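Jorgate 园区公共区域饰面修缮及洗衣服务工作例会纪要

会议时间:周四 14:00 至 16:10
会议地点:二号楼三层小会议室
主持:物业运营部 邵立衡
出席:物业运营部、工程部、采购部、后勤服务部各一至两人;Doolan 饰面工程驻场代表 Hamish Bright;Kamport 洗涤服务项目经理
列席:财务部
记录:运营部文员
缺席:安全管理部(书面意见已收)

一、上次会议事项核对

1. 三层走廊踢脚线松动段已由工程部重新固定,验收单已归档。
2. 地下一层排水泵备用件到货,型号与合同不符,已退换,待二次到货。
3. Kamport 上季度对账差异已查清,系两张送洗单重复录入所致,财务部已冲减。
4. 公共区域照明分时控制方案未提交,顺延至下次会议。工程部说明延迟原因为控制柜图纸版本不一致,会后由档案室提供竣工版。

二、墙面印花饰面修缮

1. Doolan 提交第二阶段进度表。本阶段合同面积 798 平方米,其中走廊及等候区已完成,剩余部分为楼梯间平台和茶水间。
2. 阴角收口做法。Hamish Bright 提出,现有做法分为两种:一种为图案连续转角、不设压条,另一种为设金属竖向压条。前者对基层垂直度要求较高,后期开裂不易修补。工程部意见为剩余区域统一设压条,压条与墙面接缝处打中性胶,胶色由运营部看样后确定。会议同意工程部意见。
3. 墙根收边。要求收边条与地面贴合,接头错开阴角位置,切口打磨。采购部指出收边条单价较原清单有变动,Doolan 须补充报价说明。
4. 色差问题。同一批次印花膜在不同光源下偏色明显,橙黄色系较为突出。会议决定以 4000K 光源下的封样为准,现场不再以自然光比对。
5. 保洁要求。完工后七日内禁用碱性清洁剂,后勤服务部负责通知保洁班组。
6. 安全管理部书面意见:饰面材料燃烧性能检测报告应为原件或加盖公章的复印件,目前归档的为扫描件,须更换。Doolan 答复可在下周内补齐。

三、工装及布草洗涤服务

1. 合同续签。与 Kamport 的现行合同将于 11 月到期。采购部建议续签一年,计价方式由按件改为按重量与按件混合:工作服按件,毛巾、台布按重量。财务部要求混合计价须配套称重记录,双方签字,一式两份。
2. 送洗量。本季度登记工作服 400 件,返洗 23 件。返洗原因以领口污渍残留为主,其次为熨烫不平整。Kamport 认为部分返洗与送洗前未分拣有关,后勤服务部对此保留意见。

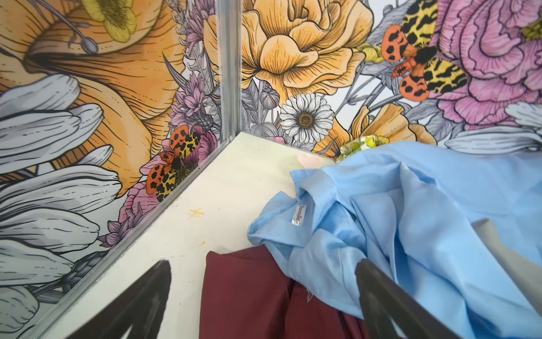
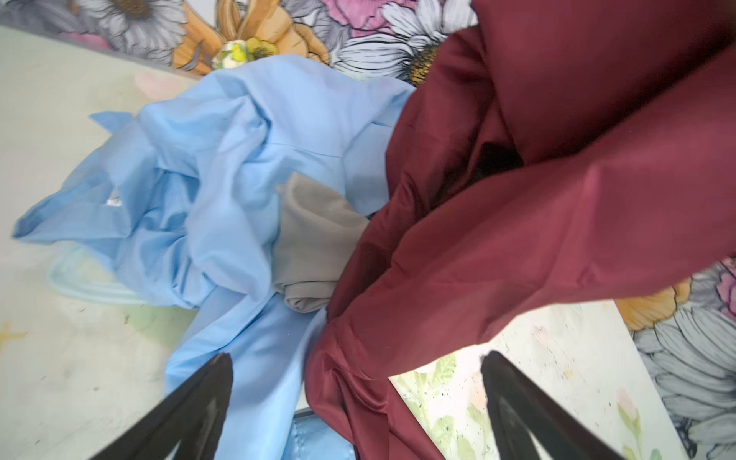 3. 分拣标准。会议确认按以下原则执行:深色与浅色分袋;衬衫与外套分袋;有油污、墨迹者单独装袋并挂红色标签;口袋由使用部门自行清空,洗涤方不承担遗留物品责任。原标准中“按部门装袋”一条取消,部门信息改由衣物内侧编号识别。
4. 编号标签。现用热转印标签经多次洗涤后字迹模糊,扫码枪识别困难。Kamport 推荐改用 Lekden 织造标签,缝制固定。采购部询问单价及起订量,Kamport 会后书面答复。后勤服务部要求先行试用 18 件,覆盖衬衫、外套、围裙三类,试用期一个季度,结束后提交磨损情况记录。
5. 交接时间。原定每日早 8:30 交接,与货梯保养时段冲突。调整为 10:00,周五不变。
6. 破损认定。双方对纽扣脱落是否计入破损存在分歧。会议暂定:送洗时已登记缺扣的不计,未登记的由洗涤方补缀,不另行赔付。拉链损坏按原合同附件二执行。

四、费用与预算

1. 财务部通报,修缮类支出进度略高于计划,主要为收边材料变动所致,尚在年度预算内,暂不调整。
2. 洗涤服务费用与计划基本持平。混合计价启用后的首月,财务部将按新旧两种口径分别核算,供续签谈判参考。
3. 织造标签试用费用列入后勤服务部低值易耗科目,不单独立项。

五、其他事项

1. 茶水间饰面施工期间,饮水机临时移至二层电梯厅,由后勤服务部张贴通知。
2. 楼梯间平台施工须分层进行,同一时段不得占用相邻两层。施工围挡宽度不得影响疏散通道净宽,具体尺寸由安全管理部核定后发 Doolan。
3. 工程部提出库房内剩余印花膜的保管问题。会议决定保留同批次整卷两卷作为维修备料,竖放,避光,其余退回 Doolan 并办理扣减手续。

六、待办事项

1. 补充收边条报价说明:Doolan,三个工作日内。
2. 补齐燃烧性能检测报告:Doolan,下周五前。
3. 胶色样板送审:Doolan 送样,运营部确认。
4. 织造标签单价及起订量答复:Kamport。
5. 分拣标准修订稿下发:后勤服务部,下发前抄送采购部。
6. 混合计价称重记录表格式:财务部拟定,Kamport 会签。
7. 照明分时控制方案:工程部,下次会议提交。
8. 围挡尺寸核定:安全管理部。

下次会议定于下月第二个周四 14:00,地点不变。对本纪要如有异议,请于收到后两个工作日内书面反馈运营部,逾期视为确认。

抄送:各参会部门、安全管理部、档案室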